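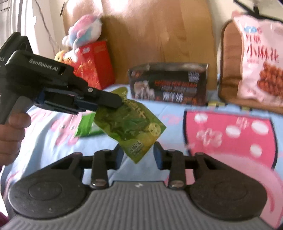 What was the money used for in this period?
Most of it went to snack packets and to the people who sort and pack them for the rooms of our guests.

Progress report, Snack and Welcome Bag Project
Prepared by Asnakech Kassa, Sirholm guest house

Dear colleagues,

I write to you with the report for the period which ended in March. I try to keep the same order as in the last report, so that you can compare the two.

1. Purchase of packets

We received the packets in two deliveries from our supplier, Dagdag. The total is 3,167 packets, of several kinds. In the plan we wrote 3,000, and the difference is a small bonus from the supplier for paying early. We did not pay for it.

The green packets with Chinese writing were new for us. I was worried that families would not take them if they could not read the label, so we first gave them only to families who read Chinese. After two weeks other families asked for them also, mostly for the children. Now they go in all the bags, with a small paper in English which says what is inside and what the ingredients are. The translation of the ingredients took more time than I expected, and one kind is still waiting for it. I do not want to give it out before the paper is ready, because of allergies.

2. Sorting and packing

As you know, we have no separate storage room. The sorting is done in the family bedrooms when they are free between two stays. The beds are used as tables, with the children's sheets on them, and the packets are laid flat so that the dates can be checked on each one. This works well for small packets. It works less well for boxes, and my back agrees with me.

We packed over 2,000 packets into 300 bags. The other packets are kept in closed bins under the stairs. We found that soft packets should not be put at the bottom of the bag, below the cans, so we changed the order of packing: heavy things first, then the soap and towel, and the snacks at the top. Since this change we had only a few complaints about crushed snacks.

3. Distribution

Of the 300 bags, 185 were given to families by the end of the period. This is lower than planned. Two of the bedrooms were closed for repair of the heating, and we had fewer guests. The bags which are left will be given out first in the next period, and I have asked Usana, our partner for transport, to take a part of them to the second house.

4. Records

We now write the stock in Finder, the program that you recommended to us. I enter the numbers in the evening, usually after 8 p.m. The part for expiry dates is useful - it shows me in red what must be used first. The part for printing labels I could not make to work, and I write the labels by hand for now.

5. Next period

We would like to buy less salty snacks and more dried fruit. The mothers asked for this many times. The cost per bag should stay the same, but I will confirm it when Dagdag sends the new price list. I would also like to ask if a part of the budget for printing may be moved to shelves. With two shelves in the corridor we would not need to use the bedrooms any more for sorting, and the rooms could be given to guests one day earlier.

Please let me know if the receipts should be sent on paper again or if the scanned ones are enough.

With kind regards,
Asnakech Kassa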